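Ulton changes stem grading and delivery cut-offs for mail-order flowers

Ulton, the cut flower wholesaler and online florist based in Arkasham, has revised the way it grades, packs and dispatches bouquets ordered through its website. The changes take effect in December and apply to all hand-tied bouquets, vase arrangements and boxed stems. Potted plants and dried flowers stay on the existing terms.

The main change is to stem length. Ulton has until now sold roses in a single standard grade, with a stated minimum length but no upper limit. From December there will be 2 grades, short and long, and the grade will be printed on the order confirmation and on the outer carton. Carnations, chrysanthemums and lisianthus will move to the same system once the present stock of cartons has been used up.

Ezequiel Galindo, operations manager at Ulton, said the single grade had caused trouble at the packing bench. Long stems were being recut to suit the vase supplied with the order, and the offcuts were counted as waste against the grower's delivery. "We were paying for stem and then putting it in the green bin," he said. "If the vase is a short one, the roses should arrive here short. The growers can sell the long ones to someone who wants them."

Bud stage at dispatch has also been defined. Roses will leave the cool room with the outer petals just starting to separate. Lilies will be sent with the lowest bud showing colour and the remainder closed. Customers who need flowers fully open on the day of delivery, for a wedding or a funeral service, are asked to choose the event option at checkout, which holds the stems in conditioning buckets before packing. The event option is not available for tulips.

Order cut-off moves from noon to 2 p.m. for addresses in Arkasham and the surrounding district. For Britness and the towns along the coast road the cut-off remains at noon, as the courier collects only once a day on that route. Orders received after the cut-off are treated as next-day orders, and the customer can cancel without charge until the carton has been labelled. Delivery to hospitals will be made to the main reception desk only. Drivers will no longer carry arrangements up to the wards.

The carton itself is new. It is a one-piece folded box with a raised collar that grips the neck of the vase, and it replaces the older two-piece design with a separate insert. Ulton tested the box on its own delivery runs before placing a full order. In the trial period 2733 arrangements were sent out in the new carton. Breakage of vases was lower than in the older box, although the company has not released a rate. Spillage was unchanged, and the water gel sachet at the base of each bouquet has been kept for that reason.

Some customers had complained that the older box was hard to open without tipping it. The new one has a tear strip down one side and folds flat for kerbside recycling. The collar has to be pushed down before the vase is lifted out, and a printed instruction to this effect appears on the inside of the lid. Mr Galindo said early cartons had the instruction on the base, where it could not be read until the flowers were already out.

Prices for standard bouquets will not change. Long-grade roses will cost more than the current single grade, and short-grade roses less. Gift cards and stored credit bought before the change will be honoured at face value against either grade. Greeting messages remain free up to the length of the card, and a second card can be added for a small charge.

Substitution rules have been tightened. Where a flower is out of stock, Ulton may replace it with one of equal or greater value in the same colour group, but it will contact the customer first if the order names a single variety. At present it substitutes without notice. Foliage can still be changed freely, and the website will list it as "seasonal greens" with no species given.

Ulton has traded since 1980, when it opened as a market stall selling gladioli and sweet peas. It moved to its current packing shed after taking over the mail-order list of Stan, a gift basket business that supplied fruit, chocolate and flowers to offices. The Stan name is still used for corporate orders, and account holders will receive the new terms with their next statement. Standing weekly orders under that name will be moved to short grade by default – reception desk vases are nearly all low ones – unless the account holder asks for long.

Care instructions have been rewritten to match. Recipients are advised to recut stems at an angle, remove any leaf below the water line and change the water every second day. Vases should be washed with warm water and a little detergent before the flowers go in, and again at each water change if a film has formed on the glass. Bleach is no longer recommended on the care card.
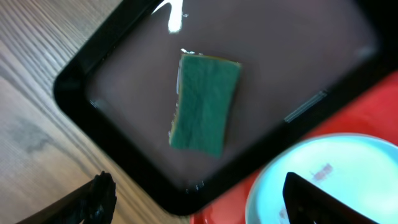 The revised care card will go out with every order from December, and the same text will be placed on the website. Customers with an order already booked for December delivery will be sent an email asking which grade they prefer. If there is no reply before the packing date, the order will be filled with long-grade stems at the price already paid.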